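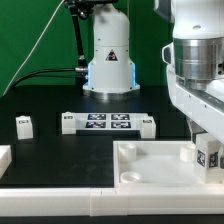

White equipment on a black tabletop, against a green backdrop.

Hemine extends spare parts period for discontinued small electricals

Skivness, May — Hemine will keep replacement parts on sale for seven years after a product leaves its range. The present period is four years. The change applies to all small household electricals sold under the Hemine and Jenkins names, including models already discontinued but still within the present period.

The extension covers 214 parts. These are mainly outer panels, feet, hinges, switches, mains leads and filters. Circuit boards are included where the original supplier still makes them. Batteries are excluded and remain subject to the separate exchange terms, which are unchanged.

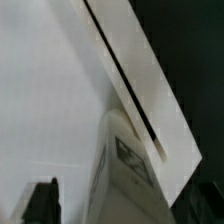
White panel with a long, narrow black slot.

Parts will be held at the Rekum warehouse and sent out from there. Orders received before noon will leave the same day, except on Thursday, when stock is checked and orders are held until the following morning. Carriage is charged by weight. Repair shops with an existing account keep their present terms.

Each part will carry a single number in place of the separate factory and retail numbers now in use. The old numbers will continue to work in the online search. Where a part fits more than one model, the listing will show every model it fits, along with the screw sizes and any tools required. Drawings will be free to download and may be printed 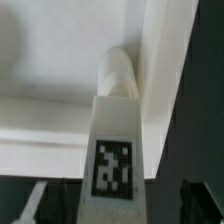
or copied by repair shops without written permission. Paper copies can be ordered at cost from the Skivness office.

Prices will be reviewed once a year. A part may not rise in price after its product is discontinued, other than to reflect a change in the cost of making it — the calculation will be published with the price list.

A draft of the terms was sent to account holders for comment.

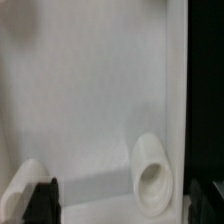
Seven years is fine for a kettle but short for a sewing machine, one respondent wrote, adding that hinges and feet should stay on sale for as long as the moulds exist. Hemine has made no change to the period in the final terms, but moulds for outer panels will now be stored when stock ends and will no longer be scrapped at that point.

The new terms take effect at the start of next month. The full parts list is available from the Hemine website and from the trade counter at Rekum.

Ends

Notes to editors

Jenkins products are made and sold by Hemine. The terms do not affect the guarantee supplied with a new product.

Press enquiries: Hemine press office, Skivness.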